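Serrano Home Robotics Group
Minutes of the May General Meeting

Held in the upstairs room, with tea from 6:30 pm and the meeting proper from 7 pm
Present: 12 members, including the chair, the secretary (minutes) and the workshop coordinator
Apologies: received from several members and read out, with our best wishes to the two who are down with the flu

1. Welcome

The chair welcomed everybody and gave a special hello to those who hadn't been along since before the summer break. The lift is working again, which got a small cheer. Members were reminded that the bottom car park gate is locked at 9:45 pm and that anyone parked down there will want to keep an eye on the clock, as we do have a habit of chatting on the stairs.

2. Minutes of the previous meeting

Taken as read and accepted, with one correction. The item on batteries should have said that the old chargers were to be labelled and put on the top shelf, and the minutes had them going to the tip. They are safe on the top shelf. The secretary is sorry for the fright.

3. Review of the Clilik simulation kit

This was the main business of the night and took up the better part of an hour, so these notes run a bit longer than usual.

For those who missed the last meeting, Clilik is the household simulation kit offered by Zekar. It gives you furnished rooms on the computer, a choice of robots to put in them, and a library of everyday jobs such as opening doors, finding things and moving them from one spot to another. We've had it on free trial, and the question before us was whether to pay for it once the trial runs out. The price quoted to us is $499 a year for a community group, which covers 2 computers at once. The workshop coordinator has been running it on the big desktop downstairs and kindly set up the projector so we could all follow along.

We began with doors, which everyone agreed is where our own practice sessions tend to come unstuck. The coordinator explained that you can set how heavy the door is, how stiff the hinge is and which way it swings, and then run the same attempt over and over without wearing out the hinges (or the coordinator). Several members liked this very much. The practice door in the workshop has been rehung more than once and the frame is looking sorry for itself.
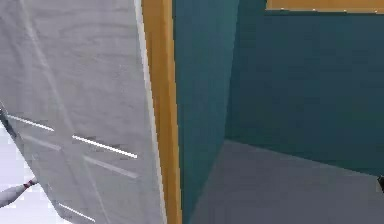 A member who used to hang doors for a living asked whether the hinge friction was a single number or whether it changed as the door moved. The coordinator had read the manual closely and said it was a single number unless you write your own curve, and that writing your own curve was possible but fiddly. Our door-hanging member felt that a real door is stickiest in the first little bit of travel, where the latch clears the strike, and that any practice which leaves this out will give us a flattering result. There was a good deal of nodding. It was agreed to put the question to Zekar in writing.

Another member asked about handles. At present the kit offers lever handles and round knobs, and there is a setting for whether the latch has to be turned before the door will come away. The coordinator prefers to start newcomers with the latch turned off and bring it in later. Some discussion followed on whether this teaches bad habits. Opinion was divided in a friendly way, and we moved along.

The question of speed also came up. On the downstairs desktop the kit is comfortable to use with one robot in one room. With the picture quality turned up it slows down a fair bit, and the coordinator has been leaving it on the lower setting, where slanting edges look a little stepped but the robot moves smoothly. Members were content with this. One person with tired eyes asked if the projector could be brought forward next time, and it will be.

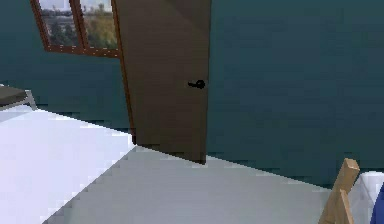
3.1 Rooms and furnishings

The coordinator then talked us through the room library. Zekar supplies bedrooms, kitchens, living rooms and a sort of small office, and you can shift the furniture about or bring in your own. The bedrooms were the most popular with our members, many of whom joined the group in the first place with an eye to help around the house for a parent or a partner. It was pointed out that a bedroom is a hard room for any machine on wheels, what with the bed taking up most of it and the door so often opening towards the bed. One member measured her spare room at home and found the gap beside the bed narrower than she'd have guessed, and she would like to see that exact room built up in the kit. The coordinator is happy to have a go if she brings the measurements along, and would appreciate them in centimetres.

We spent some time on clutter. Clilik has a slider for it, and at the low end the rooms are as neat as a display home, while at the high end they look a good deal more like the secretary's. The objects are picked from the library and scattered over whatever surfaces you allow.

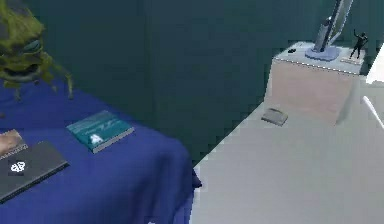 The feeling of the meeting was that we should be practising mostly at the cluttered end, as that is how people live. A member who looks after the grandchildren put in a plea for more toys, and was pleased with the spindly-legged green creature on the bed, saying a thing with legs like that would trouble any gripper she had ever met. Others were more taken up with the floor. The small flat grey object lying out in front of the cabinet is very close to the colour of the floor itself, and there was a lively exchange on whether our own Drovon base would notice something so low before it was on top of it. The front sensor on the Drovon is mounted higher than most of us would like. It was suggested that we make a floor-clutter session a regular fixture, both in the kit and with the real base, using the same sort of low, dull-coloured items each time. Carried without a vote, as everyone was already talking about what they could bring from home. Please, nothing breakable, and nothing belonging to the library.

3.2 Using our own robot in the kit

This is where the trial has been least satisfactory, and the coordinator was very fair about it. Clilik comes with a set of ready-made robots. The Drovon is not one of them, and bringing it in means describing every joint and wheel in a separate file. The coordinator has made a start over several evenings and has the wheels turning, though the arm still folds back through the body when asked to reach down to the left. We all had a laugh at this and then felt a bit guilty, given the hours that have gone in.

Zekar does offer a conversion service at an added charge. The secretary rang to ask what that would come to and was told it depends on the robot, so we are no further ahead. A member who does this type of work at the college thinks a student might like to take it on, and will ask before the end of term. Nothing is promised.

We also heard a question about following the gripper by camera, which led to a long and rather enjoyable side conversation about printed markers.
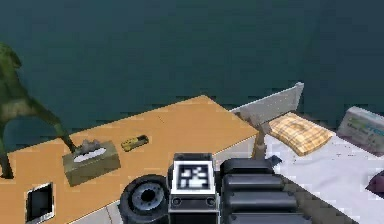 Members who have only worked with the Drovon may not have used markers, so the coordinator went over the basics and offered to print a sheet for anyone wanting to try them. The idea is to give the camera something crisp and square to look for, and the black-and-white one on the front of the gripper, with its white border, is a fair guide to how ours should be made up. Ours ought to go on stiff card, with a good margin left around the pattern, and the card should be matte. The talk then turned to reaching across a table, and one member wondered about the plant, with that long leaf reaching towards the tissue box and its tip almost touching the top. At her mother's unit there is a fern in much the same position and she would want the arm to come in from the clear side. The coordinator said leaves can be treated either as solid or as scenery to be passed through, and that he has been leaving them solid. There was general support for solid leaves.

3.3 Decision

After all this, the chair asked for views on whether to subscribe. Those in favour felt that it takes the strain off the workshop equipment and lets people practise on wet nights from the comfort of a chair. Those less sure were worried about paying for a year while the Drovon is still only half working in it. It was noted that the group has 40 paid-up members and that far fewer than that have been near the trial so far, so we can't yet say how much use it would get.

Motion: that the group ask Zekar for an extension of the free trial, and hold off on the $499 until the Drovon file has either been finished or given up on. Moved, seconded and carried, with one abstention.

4. Workshop matters

The drill press has a new belt. Please don't adjust the tension. The shared laptop is back from repair and lives in the second cupboard, and its charger should live there with it.

Someone has left a blue casserole dish in the kitchen, with the lid.

5. Action items

Workshop coordinator: carry on with the Drovon arm file, print marker sheets on request, move the projector forward.
Secretary: write to Zekar about the trial extension and about hinge friction in the first part of the door's travel.
Chair: book the room for the floor-clutter session and send the time around.
All members: bring suitable low, unbreakable objects, and room measurements if you'd like your own room tried in the kit.

6. Other business

A member offered lemons, which are in a box by the front door, and would be grateful to have the box returned.

Meeting closed at 9:10 pm.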